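Call for Participants: Reviewers Who Don't Believe the Numbers

Kenlow Working Group on Reporting Practice for Robot Manipulation Trials
Hosted at the Arnutbridge test lab. Part-time, paid, remote with two visits.

We are looking for six people to help write a short set of rules for how robot picking and placing results get reported, first in simulation and then on hardware. If you have ever read "succeeds reliably across household objects" and wondered which objects, how many tries, and who decided what a success was, please keep reading.

The working group has existed for a little over a year. In that time we have produced one draft, which was too long, and a glossary, which was worse. Parisa Amini took over as chair in April and threw out most of both. What is left fits on a few pages and is called the Pudard Draft, after the room it was written in. It needs people to attack it.

Why another set of rules

Fair question. There are plenty of safety standards for industrial arms and we don't intend to touch them. Our subject is narrower. When a team says its controller can grasp things, what should it have to write down so that a stranger can check?

At the moment the answer is more or less whatever the team likes. We read a lot of reports last winter. Many gave a success rate with no definition of success. Several dropped runs where the simulator "behaved oddly" and didn't say how many. One counted a grasp as good if the object left the table at all, even if it then went through the gripper finger and kept going. We are not accusing anyone of cheating. People are busy, deadlines are short, and a loose rule tends to get read in the direction that helps.

We are also not convinced that rules fix this. Checklists get filled in by the newest person in the lab at midnight. Part of the job is to work out which rules would change anybody's behavior, and to cut the rest.

What you would be doing

Each reviewer gets the draft, a batch of simulated tabletop trials, and the logs that go with them. You score the trials twice. The first time you use your own judgment. The second time you use the draft, word for word, even where it seems silly. Then we compare. Where two sensible people following the same sentence reach different scores, the sentence is at fault and goes back for rewriting.

The batch holds 500 trials, split among reviewers with a good deal of overlap. Objects vary in shape and in how annoying they are to hold. A flat-sided toy block is kind to two fingers. A hollow shell with an opening on one side is another matter, and the draft currently has nothing useful to say about whether catching it by the rim is a proper grasp or a lucky one. 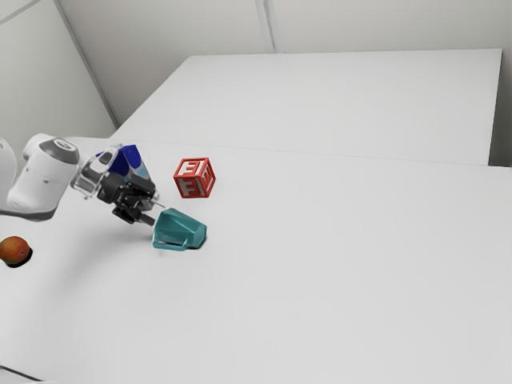
Questions the draft has to settle

1. Start conditions. How close may the fingers be to the target when the clock starts? A gripper already hovering next to the thing it wants has had most of its problem solved for it. We think the starting distance must be reported. Michalski, who supply our test scripts, think this will annoy people. Both may be true.

2. Naming the target. If several objects share the table, was the target chosen before the run or read off afterward from whatever got picked up? The draft says before, in writing, with the file saved.

3. Contact with other objects. Is a grasp still a success if a neighboring block gets shoved aside on the way in? We have had this argument four times. Bring a view.

4. Hidden objects. When the arm blocks the view of something, may the scorer use a second viewpoint? May the controller?

5. Discarded runs. Current wording: none may be discarded without a stated reason and a count. Eduard Trnka, who keeps the logs, wants the discarded runs published as well. He is probably right and it will probably be ignored.

6. Plain surroundings. Clean white tables and bare gray walls are fine for testing fingers. They say very little about a kitchen. Should a report be required to state how plain its background was, and in what words?

7. Carrying claims over to hardware. The draft forbids the word "transfers" unless the same object set was run on a physical arm. Expect complaints.

Who we want

You don't need a robotics degree. Two of the places are kept for people who have never worked with an arm and have spent time on the receiving end of somebody else's test results: inspectors, lab technicians, purchasing staff, technical editors, people who handled warranty claims. You will catch things we have stopped noticing.

For the other places we would like hands-on experience with grippers, simulators or test design. Tell us about a result of yours that didn't hold up. We give that more weight than a publication list.

You should be able to read a plain log file and write a clear sentence. You should also be willing to say "I can't tell from this" and leave a box blank. Several otherwise good applicants last time could not bring themselves to do it.

Please don't apply if you are selling a certification scheme. We have met you already.

Time, pay and place

Expect up to 40 hours in total, most of it scoring at your own desk and at your own pace. There are two visits to Arnutbridge, one at the start to agree on how the scoring sheet works and one at the end to argue over the results. Travel and lodging are covered. Reviewers are paid the same hourly rate whatever their job title, and the rate is in the information sheet we send to everyone who asks.

You will be named in the final text unless you prefer otherwise. Dissenting notes are printed in full, next to the rule they object to – we don't move them to an appendix.

What you won't get

A certificate, a badge, or a promise that anyone will adopt the result. Kenlow pays for the work and has agreed in writing that it does not get to edit it. If the comparison shows that the draft makes scoring no more consistent than plain judgment, we will publish that and stop.

How to apply

Write to Parisa Amini at the working group office. Send one page about yourself and one paragraph on this question: an arm lifts the right object, holds it for a moment, then drops it inside the target area. Success or failure, and what would you need to know first?

There is no preferred answer, though a one-word reply will not get far. Please don't send slides. Questions about the logs and file formats go to Eduard Trnka, who would like it known that the timestamps are in seconds.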